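Peeling paint on a north wall: strip to bare wood or spot-prime?

Posted by Corentin Collet, 1/10/19

House is a two-story with clapboard siding in Hunstead, repainted by a contractor before I bought it. The north wall is peeling in strips, mostly below the second-floor windows and along the bottom five courses. The other three walls are tight. Where the paint has come off I can see gray wood in some places and an older white coat in others.

I had a quote from Vermeulen to strip the whole wall and repaint for $2,843. A second painter said scrape, spot-prime and topcoat, and would not put a warranty in writing. The wall measures 300 square feet after windows.

Does a full strip make sense when more than half of the paint is still holding? And can anything be done before spring? Highs have been in the upper 30s.

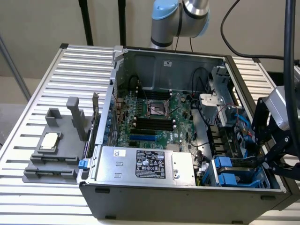

3 min read

Edit: a few people asked by message. There is a bathroom on the other side of the wall, second floor, with a fan that I believe vents into the attic. Gutters were cleaned in the fall. I have not taken any moisture readings.

Faustine Boyer

Take the moisture readings before you compare quotes. A pin meter is cheap and most tool rental counters have one. Read the clapboards in the peeling areas, then at the same height on a wall that is sound. Most primer makers want the wood at 15 percent or lower. If the area under the bathroom reads well above the rest, water is coming through from the inside and neither job will last.

A fan that dumps into the attic should be ducted outdoors in any case. Check the caulk at the window sills and see whether the bottom edges of the clapboards were ever sealed shut. The laps need to stay open so water can drain.

As for the paint, look at the back of a loose strip. Bare wood fibers on the back mean the wood was weathered when it was first painted. A clean back with old white paint still on the wall means the new coat did not bond to the old one, usually from chalk or dirt that was not washed off. With the second kind you can scrape to a firm edge, feather with 80 grit, wash, let it dry, and prime everything that was exposed. Use a slow-drying oil primer on the gray wood after sanding down to bright wood.

Test what remains. Score an X through the coating with a sharp knife, press tape over it, rub it down and pull. Do this in several spots. If paint comes off with the tape in most of them, pay for the full strip.

If the house was built before 1978, test for lead before anyone scrapes or sands. The contractor should be certified for it, and the quote should say so.

On timing, wait. Some acrylics are rated down to 35 degrees, but that covers the surface temperature overnight as well as the air at noon, and a north wall gets no sun in February. Cover the bare spots if you are worried about them and book for May.

tikgate_222

we had same thing, used Vorix bonding primer over everything and two coats of exterior satin. held up two winters so far. didnt strip anything just scraped what was loose. the price you got sounds high to me but i did mine myself so maybe not

Corentin Collet

Thanks. Turned over several strips. Most have a clean back, but the ones under the bathroom window have wood fiber on them. I will rent a meter and get the fan ducted out first. House is from 1956, so a lead test is on the list too.

Faustine Boyer

Then treat it as two separate areas and ask Vermeulen to price it that way. Sample every layer down to the wood when you do the lead test, since the old coats are the likely ones.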